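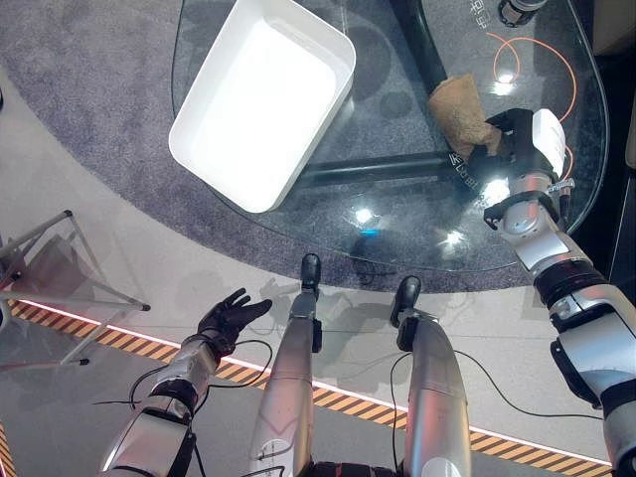
Vikport Residents' Association — Newsletter Team

Brijesh Vishwakarma has fixed appliances in Vikport for a long time, and he would like you to stop buying smart water filters. He'd also like you to buy a water test from him, so keep that in mind as you read.

We met in the back of his shop on Chauhan Street, where he keeps a shelf of filter cartridges that people have brought in and never come back for. I had gone there because of the Cevum, the under-sink unit that seems to be in every second kitchen on our side of town since the sales visits started in July. It costs $300. The cartridges are extra.

"People ask me if it works," he said. "Works at what? They don't know what was in their water to begin with."

I pointed out that a filter company would say the same thing and then offer to find out. He agreed. "They do a free test at your kitchen table. They put drops in a glass and it goes cloudy. That's calcium. You can drink calcium."

So is our water fine? He wouldn't go that far, and I pushed him on it, as I'd read on the town message board that he had told somebody it was "perfect."

"I never said perfect. I said I drink it. Old houses have old pipes. If you have a lead pipe you should know about it, and a cloudy glass won't tell you."

His own test is a bottle you fill first thing in the morning. He sends it to a lab and charges $53. I asked how much of that he keeps. He looked at the cartridges for a while and said, "Some." I asked again and got the same answer.

I wanted a second opinion, so I called Sneha Katiyar, who teaches chemistry at the high school and owns a Cevum herself. She likes it. She thinks the water tastes better, and she told me she was aware of how that sounds.

"I did try it blind with my family," she said. "There were 7 of us at the table. Most of them picked the tap." She laughed. "I still use it. I paid for it."

On the bigger claims she was shorter. The leaflet says the unit "restores the natural structure" of water. "That doesn't mean anything," she said. "I'd mark it wrong on a quiz." She was kinder about plain carbon filters, which she says do take out the chlorine taste, and she thinks the Flaltidier pitcher her mother uses does that part of the job well enough for a lot less money.

Vishwakarma, when I went back to him with this, didn't care for pitchers either. "People leave the same filter in for 2 years. Then you're running clean water through a dirty sponge."

Does he have proof that it makes anyone sick? "No. But I've opened them up — you haven't."

Fair enough. He offered to open one for me and I said maybe another time.

I did pay for the lab test in the end. The results aren't back yet. The Cevum salesman has called my house twice since, and the second time I asked him what was in the drops. He said he'd have someone get back to me.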